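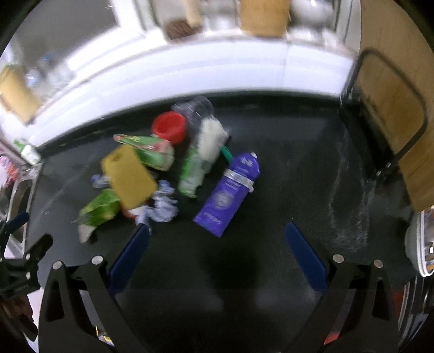

Household Skills, Unit 4: Clearing and Sorting a Kitchen Worktop
Handout for the evening group, Bedura Adult Learning
Version of 10/31/24

Please read these notes before the practical part. In Unit 2 we spoke about the sink and the drying of dishes. Now we come to the worktop, which in most homes is the place where everything lands: wrappers, bottles, tubes from the bathroom, a carton, a sponge.

1. Why a pile grows

A pile begins with one thing that has no place. A second thing is put next to it, and after this the corner is regarded by the whole family as a place for putting things. In the course we call it the "landing corner". Look for yours at home. Often it is near a shelf or a rack, where the hand is already going.

2. Before you touch anything

Have ready one bag for rubbish, one box for recycling and one tray for the things which stay. Check your local rules for recycling, they are not the same in Malline as in Gittins, and students from both towns attend this course.

3. Order of work

First take out the wrappers and crumpled packets. They are light and take much room, so the pile becomes smaller very quickly. Feel each one before it goes in the bag – a packet that looks empty can still have something inside.

Next come the bottles and cartons. Lift them upright and close the caps. A bottle which lies on its side should be picked up with one hand at the neck and one under the body, in case the cap is not tight. A cap found without its bottle goes on the tray until the end of the work.

Then the tubes. Read the label if you can. Creams and other products for the body do not belong beside food, and we carry them back to the bathroom at once.

The sponge is last. Do not use a sponge from the pile for wiping the worktop, also when it looks new. Take a clean cloth.

4. Wiping

Dark worktops show streaks more than light ones. Use warm water with a little washing-up liquid, wipe from the back to the front, then dry with a second cloth. If a whitish mark remains, leave a damp cloth on it for 10 minutes and wipe again. Do not scrape with a knife.

5. What may stay

Chopping boards standing in a rack may stay on the worktop, because air can pass on both sides. Bowls are better stacked on the shelf. Cardboard boxes on a shelf should be opened once in the season, I do mine in May and in autumn.

6. Practical exercise (12 minutes)

Work in pairs. One person sorts and the other holds the bag and the tray, then you change. The Ullomau trays are in the low cupboard by the door, please rinse them after use.

Homework: clear your landing corner and write down which things came back to it after one week. Bring the list to Unit 5.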